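Minutes of the Toy and Props Meeting, Jafri Play Library

February — posted by Farzana Kakakhel

The meeting started at 4 p.m. in the back room. Present were Jawad Durrani (chair), Farzana Kakakhel (minutes) and nine other members, so we were 11 in total. The minutes of the previous meeting were accepted with one correction: the shelf labels were ordered from Zilter, not from Pleder.

1. Pretend kitchen set

Jawad reported that families borrow the kitchen set more than any other set this winter. The difficulty is always at return. The food comes back mixed with the building cubes, and the person at the desk must sort it while other people are waiting. He proposed that the food and the plates get one bag, and the soft cubes get another bag. There was a long discussion about whether the bread should travel with the plates or have its own container. Two members found that a third bag is too much to carry for a parent with a stroller. It was agreed to try two bags until the next meeting.

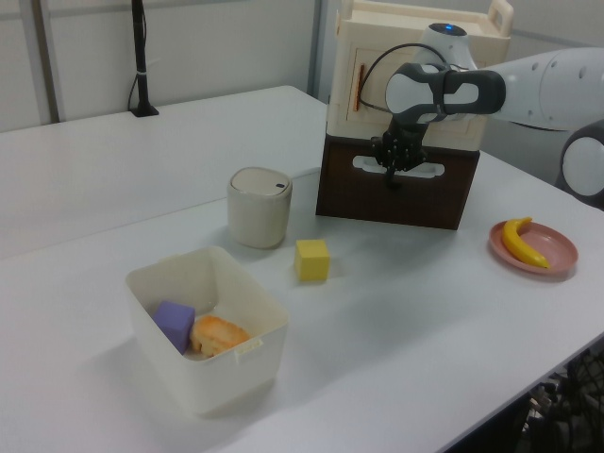 Farzana Kakakhel
Secretary, Jafri Play Library

The banana on the pink plate was accepted as the model for how a plate and its food are shown on the display table: one plate, one food, nothing below it. The white square container stays in use for now, although it holds the bread roll together with the purple cube, and under the new rule these two must be separated. Farzana will write a new label for it. The yellow cube goes with the purple one in the second bag.

2. Small bin with lid

One member asked if the little cream-white bin belongs to the kitchen set or to the cleaning set. It is not on either list. Decided: kitchen set. Jawad will add it to both the paper list and the computer list.

3. Cabinet and brown box

The cream cabinet now stands on top of the brown wooden box. Some members would like the cabinet on the floor, so that smaller children can reach the orange-red handle. Others prefer it as it is, because the slot in the front of the box stays free. No decision was made — we will come back to this point.

4. Money

The Fluton grant of 3000 was received. A further 3000 was asked for shelves, and we wait for the answer. Replacement of lost food pieces cost 29 last month. The amount was approved without discussion.

5. Other matters

The catalog from Pleder is at the desk for anyone who wishes to look at it. Please do not take it home.

The meeting closed at 5:30 p.m.

Recent items
Minutes of the Puzzle Group
New opening hours of the desk
How to return a set with missing pieces

This site uses cookies to remember your settings. By continuing you accept our cookie policy.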